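Start > The company > About us

Films Screenings Print loans Restoration About Contact

Reading time: 5 minutes

About Wotetti

Wotetti is a film distributor and print archive. We acquire theatrical and non-theatrical rights to feature films, prepare screening materials, and supply those materials to cinemas, film societies, universities and museums. We do not sell discs to the public and we do not run a streaming service.

The catalog holds 418 feature titles. Most were made between the late 1940s and the early 1980s, and the largest single group is made up of genre pictures: westerns, crime films, costume adventures and a smaller number of horror titles. Contemporary films are added at a slower rate, and usually only where we can take rights for a full seven-year term.

How the company is organized

There are three departments. Acquisitions negotiates rights and keeps the contract register. Materials handles film elements, scanning, subtitling and the production of digital cinema packages. Bookings deals with exhibitors, shipping and box office returns.

Shuk-fan Hsueh is managing director and signs all rights agreements. Naheed Baloch heads Acquisitions. Siriporn Kamolrat heads Materials, and Buppha Thongdee is responsible for subtitles and translated text within that department. Kenna McIver runs Bookings and is the first contact for any venue that has not worked with us before.

The company was formed by the merger of two smaller businesses. Udum was a 16mm rental library that served schools and film clubs. Simanjuntak was a subtitling bureau with a small distribution arm. The two had shared a warehouse for several years before the merger, and the Udum accession numbers are still used for all 16mm prints. A number beginning with U therefore refers to the old library and has no connection with the condition of the print.

Rights

We hold three kinds of rights, and a title may be covered by one, two or all of them. Theatrical rights cover ticketed public screenings. Non-theatrical rights cover classroom use, closed society screenings and screenings in hospitals and similar places. Festival rights are cleared title by title and are sometimes kept by the producer or the estate.

The catalog entry for each film states which rights are held and for which territories. Where an entry reads "on application," we hold the material but must ask a third party before confirming a date. Applications of this type normally take four weeks. We do not release a print or a decryption key until the answer has been received in writing.

Materials held

The vault contains 3,010 cans of film. This figure includes incomplete prints, trailers, separate sound elements and duplicate reels kept for repair. Nitrate is not stored on our premises and we cannot accept it, even for inspection.

Projection prints are graded from 1 to 5. Grade 1 is unprojected or close to it. Grade 3 shows base scratches and wear at reel ends but has no missing dialogue. Grade 5 is kept for reference only and does not leave the building. Splices are counted on every return and the count is written on the inspection card, along with shrinkage and any new perforation damage. A venue may ask for a copy of the card before booking. 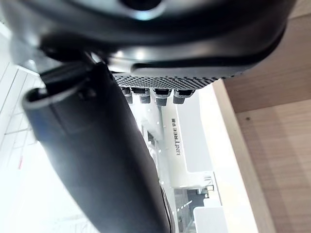 Scanning and restoration

Scanning is done in-house at 2K or 4K, depending on the element. A worn projection print gains little from 4K, and we scan such prints at 2K unless a partner asks otherwise. Negatives and interpositives are always scanned at 4K. Files are stored uncompressed on two sets of tape, one of which is held off site.

Our restoration policy is conservative. Dirt, tears and instability are corrected. Grain is left in place. Color is graded against a reference print where one survives, and where none survives the grading notes record what was used instead. Changes of density at dissolves, which are common in optical work of the period, are treated as part of the film and are not evened out. Main titles are not rebuilt in modern type.

Restoration records are kept in Zistow, a database written by the Materials department. It lists every element consulted, the running time of each reel before and after work, and the source of any replaced frames. Researchers may request the record for a single title free of charge.

Subtitles

Every film in a language other than English is supplied with English subtitles made or revised by us. Older translations from the Simanjuntak files are checked against the soundtrack before reuse. Many of them were written for 16mm prints with a shorter line length and leave out a good deal of secondary dialogue. Revised versions restore it where reading speed allows. Song lyrics are translated when they carry plot information. On-screen letters and newspaper headlines are always translated.

Bookings

The minimum fee for a single theatrical screening is $200, set against a percentage of the net box office. The flat fee for a restored title with live introduction is $500, excluding travel for the speaker. Educational rates are listed on the Screenings page.

Film prints are sent only to venues with a two-projector changeover system or with written approval for platter use. Leaders and tails must not be removed. Prints must be returned tails out on the original cores, within three working days of the last screening. Digital packages are sent on drive or by secure transfer. Keys open 24 hours before the first listed showing and close six hours after the last one.

Box office returns are due within 14 days. Late returns are invoiced at the estimated house capacity and corrected when the real figures arrive.

Program notes

A printed or PDF note is available for most titles. Each gives full credits, source of the copy, aspect ratio, running time and an essay of one or two pages. The essays are written by outside contributors and deal mainly with production history, direction and performance. Venues may reprint them without charge provided that the author's credit is kept and the text is not shortened.

Proposals for new notes should go to Naheed Baloch. At present we are looking for writers on the low-budget westerns added in June, for which very little has been published in English.

Visits

The viewing room seats six and has a flatbed editing table for 16mm and 35mm. It can be booked by researchers, programmers and rights holders. Please give the title, the gauge needed and the purpose of the visit. Vault tours are not offered.

Page last revised Fri 19 September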